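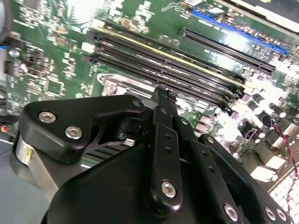
Boards are what we started with at Plokosside, and they're still the part of the shop I'd happily talk about all afternoon. Our teaching board set is built on full-size desktop motherboards, the real thing, pulled from office machines and gone over on our bench before they're sold again. We pick green ones when we can get them, partly out of nostalgia and partly for a practical reason: the slots stand out. Four black memory slots side by side, a long black expansion slot, and then that bright blue one, which every beginner in every class points at first! Memory modules aren't fitted when the board goes out, so the first thing your group gets to do is the most satisfying thing you can do to a motherboard, pressing in a stick of RAM and hearing the latches click over.

## The Endia Board Set

The Endia is a bench kit for people who want to learn how a desktop computer goes together by putting one together (and taking it apart, and putting it together again, until the screws get a bit shiny). It's used in repair classes, school electronics rooms and a few very patient households. Beat Prantl put the first one together for an evening class in June and the students wouldn't give it back, so we made more.

You don't need any experience to use it. You do need a table, decent light and a couple of hours.

### What comes in the box

- One full-size desktop motherboard, cleaned and inspected
- Processor already seated, with heatsink
- 2 memory modules, matched, in an antistatic sleeve
- One basic graphics card for the expansion slot
- A 400 watt power supply with its cables
- Front panel switch and light leads, labeled
- Screwdriver, wrist strap, and a bag of spare screws
- The Endia workbook, spiral bound so it stays open on the bench

The memory type always matches the board in your box. If you buy more than one kit, please keep the sleeves with their own boards, as we may have had to use different models across an order.

### What it's like to work on

Lovely, if you like this sort of thing. A full-size board gives your fingers room, which the small ones never do. The memory latches are big enough for a twelve-year-old or for somebody with stiff hands, and the markings printed on the board are a whole lesson by themselves. Aranka Pap, who wrote the workbook, spends her first session on nothing but reading those little white letters and matching them to the parts next to them. I thought that sounded dull until I sat in on it. People were arguing over which header was which and passing a magnifier around the table.

The capacitors come next. They're the little cylinders standing in rows near the voltage regulation, and the workbook shows what a healthy top looks like and what a bulging one looks like. Once you've learned to check for that, you'll be peering into every old machine you meet.

We leave the processor in place on purpose. Socket pins bend very easily, and a bent pin ends the evening. There is a chapter on changing the thermal paste for groups that want to go further, and Aranka has written it so that the heatsink comes off and goes back on with the processor staying put.

### Setting up

1. Clear the table and put the board on the cardboard sleeve it came in. Keep it off carpet.
2. Clip on the wrist strap before you touch anything.
3. Open the memory latches, line up the notch, and press down evenly at both ends.
4. Fit the graphics card. It takes more of a push than people expect.
5. Connect the large power plug and the smaller processor plug.
6. Attach the front panel leads using the chart on page 2 of the workbook.
7. Check everything again, then switch on.

Always unplug from the wall before swapping parts. The power supply itself stays closed; there is nothing in it for a student to work on.

If nothing happens, reseat the memory. If nothing happens after that, reseat it again. Ryota Sasaki handles our support mail and says he's typed that more than 200 times, and he's still cheerful about it.

### Condition and grading

These are used boards and they look it. Expect small scuffs around the screw holes, an old asset sticker now and then, and slots with a little wear at the ends. Every board is started up with its own memory and left running overnight before it's packed. Boards with damaged slots or swollen capacitors go into our Bemard parts bin, which we sell separately as display pieces. (They're great for soldering practice!)

Slot colors vary with the make. If you'd like a board with a blue slot for your class, say so in the order notes and Katsuhiko Tsuji will look through the shelves for you.

### Price and delivery

The Endia Board Set is $219, workbook included. Extra workbooks can be added at checkout. Kits leave from our Miyazaki workshop in a double-walled box, and the last shipping day before the winter break is 12th December.

Schools can order on an invoice. Write to Shoaib Orakzai through the contact form with the number of kits and a delivery address, and mention any steps or narrow doors, as larger orders arrive on a pallet.

### Spares

Memory pairs, wrist straps, front panel leads and screw bags are all on the spares page. Replacement power supplies are back in stock. Graphics cards are limited to one per kit owner until the next batch is tested.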